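Neighborhood tidying afternoon in Nendis starts with the snack table
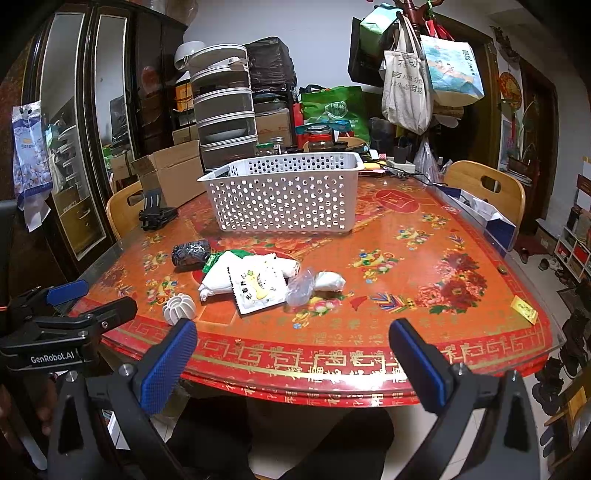
The table with its peony-pattern cover and the white basket, Nendis community room.

August 12, 2024

The community room in Nendis has begun a new series of tidying afternoons, and the first subject is one which many families know well: the table where small packages collect. The series is organized by the local household club Woken, which has 124 members, and it is open to all residents without a fee.

The first task is simple. Small wrapped things that lie on the table must be sorted, and what belongs together goes into one white plastic basket with holes in the sides. Mererid Parry, who leads the afternoons, asked the participants to start with packets and bags and to leave other objects for later.

"People buy a big set of boxes before they know what they have," she said. "I prefer that they take one basket and look at what is on the table. After this they can decide if they need something more."

The table itself received many comments from the visitors. It has rounded edges and a bright cover in orange and red, with peonies, fruit motifs and a red border with gold fretwork and Chinese characters. A transparent sheet lies on top of it. Hannelore Stüber, who chose the cover for the room in February, told us that she wanted something cheerful, because the walls are very plain. She admits that on such a pattern a small packet is not easy to find. A yellow one near the corner can stay there for a long time before somebody notices it.

For this reason Mrs. Parry teaches to work from the edges to the middle. First the corners are cleared, then the sides, and the pile in the center comes last. Plastic wrapping which is empty goes directly to the waste. Packages that are still closed are put in the basket with the printed side up, so that the text can be read without taking everything out again. Crumbs are wiped at the end with a damp cloth, always in the direction of the person who is wiping.

Not all participants agree with the method. Vesna Obradović likes better a low cardboard box, because it can be folded and put away when guests come. She has used such boxes at home for years. Mrs. Parry answered that a cardboard box is fine for dry things, but a plastic basket can be washed in the sink.

The club received 774 euros from the Nendis neighborhood fund for the series. Of this money, 667 euros are planned for baskets, cloths and printed sheets with the sorting steps. The rest is for tea.

The next afternoon will be about kitchen drawers, and a third one about shoes and the entrance area is in preparation. Residents can write their name on the list beside the door of the community room. Those who want to bring their own basket are welcome to do it.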